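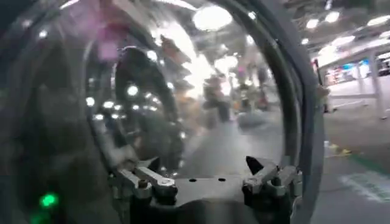 The night ferry to Skorkano left at ten past eleven, and I was on it with one bag, a sandwich, and my grandmother's accordion, which weighed more than I did when I was 4 and hadn't gotten any lighter since!

I had never been on a ship. I'd been on the paddle boats at the lake in Mistus, but those don't have a snack bar. This one had a snack bar, a room full of reclining chairs, and a deck where you could stand in the wind and feel your whole face go numb. I loved it right away. I loved the ropes, the rust, the man in the orange vest yelling at a truck.

The plan was simple. My grandmother had grown up in Plomevia, up the coast from Skorkano, and every October the village held a dance in the fish market. She played at it until she was nineteen and then she left. She always said there was one waltz they would only play if somebody asked for it by name, and she'd forgotten the name. She could hum it, though. She hummed it over dishes, over the crossword, on the phone while she was on hold with the gas company. I had it in my fingers by the time I was nine.

So I was going to go and ask for it. How, I hadn't worked out.

Around two in the morning I couldn't sleep, so I carried the accordion down a level to look for somewhere warm.

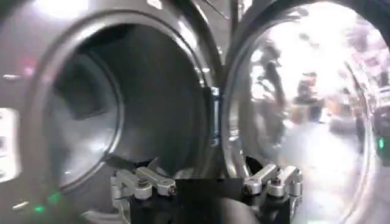 I ended up on a bench by the stairs with the engine humming under my feet, and I started to play very softly, just the right hand, hardly any air. A woman in a green raincoat was sitting across from me with a crate of pears on her lap. She listened to the whole thing with her eyes shut.

"You're playing the second part too fast," she said.

I nearly dropped it. I asked if she knew the tune and she laughed so hard the pears shook. Knew it? She'd danced to it the night she got engaged, and again the night she called it off (a different man, she wanted me to know). Her aunt used to ask for it every year and then complain about how it was played.

"What's it called?" I said.

She told me. It was the name of a boat, a little blue one that used to bring the mail, and it was such a plain, short, ordinary name that I said it back to her three times to make sure I had it.

Then she made me play it again, slower, with both hands this time - and a boy came out from the reclining chairs in his socks, and after him a couple with a thermos, and the woman put her pears on the floor and held out her hands to the boy. They went around and around at the bottom of the stairs while the floor tipped one way and then the other. He stepped on her feet the entire time.

I played it 4 times through. When I looked up, the window had gone gray and there were lights on the water, low and yellow, and she was already buttoning her raincoat.

"Plomevia," she said, and pointed with a pear.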